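Small presses and the picture book page

Picture books about real people are usually discussed in terms of their subjects. Da-eun Jin would prefer to talk about page turns. Her third book, on the Uswood papermaker Si-woo Heo, runs to 32 pages, of which 15 carry no words at all.

"The manuscript was 487 words when it was accepted," she says. "I had started with far more. Most of what went was dates. A child of six does not need the year a mill opened. They need to know that the water was cold and that he went in anyway."

The text is set in a single column at the foot of the page, with the line breaks fixed by the author. Jin supplied these herself and marked each with a pencil stroke on the proofs. Two were changed in production, both to avoid a short last line. She asked for one of them back and got it.

Her publisher, Kavlow, prints first runs of 300 and reprints on demand. The small run affects the choice of paper. An uncoated stock was used throughout, and the colours were adjusted to allow for it: the blues were lightened and the dark browns in the drying-loft spread were taken down twice before they stopped filling in.

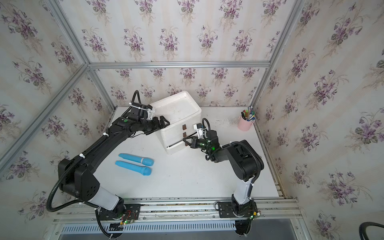
Po-yen Tang takes a different view of the wordless pages, arguing that 15 is too many for a biography and that a reader who does not already know how paper is made will lose the order of the steps between the vat and the press. A short caption on each, Tang says, would have cost nothing.

Jin has heard the objection before. "I tried captions. They turned it into a manual. The order is in the drawings if you look at his hands - the mould is always in the left one until the sheet is off." She concedes that the pressing sequence is tight, and that she would give it another spread if the page count allowed.

The illustrations are by Ju-won Ryu, who worked in ink and gouache at the final printed size. Author and illustrator did not meet until the sketches were finished. Questions went through the editor in writing, and Jin kept the replies. Most concern clothing. One runs to two pages on the matter of whether an apron would be tied at the front or the back.

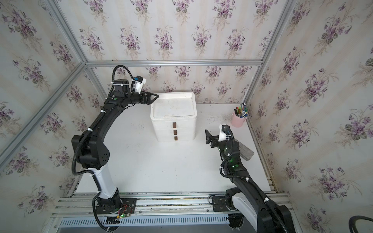

The source material was thin. Heo left a notebook, some letters to his brother and a set of sample sheets now held at Koo. Jin used the notebook for the working methods and the letters for speech. Where she has made up dialogue, the note at the back says so and lists the pages.

"I would not do it without the note," she says. "Adults read those notes. Teachers certainly do. If a line is mine, it should not end up in a school project with his name under it."

She is now drafting a book on the mapmaker Jae-hoon Yeom, again for Kavlow. The text is longer at present, and the opening has been moved twice. She expects to lose the first four pages.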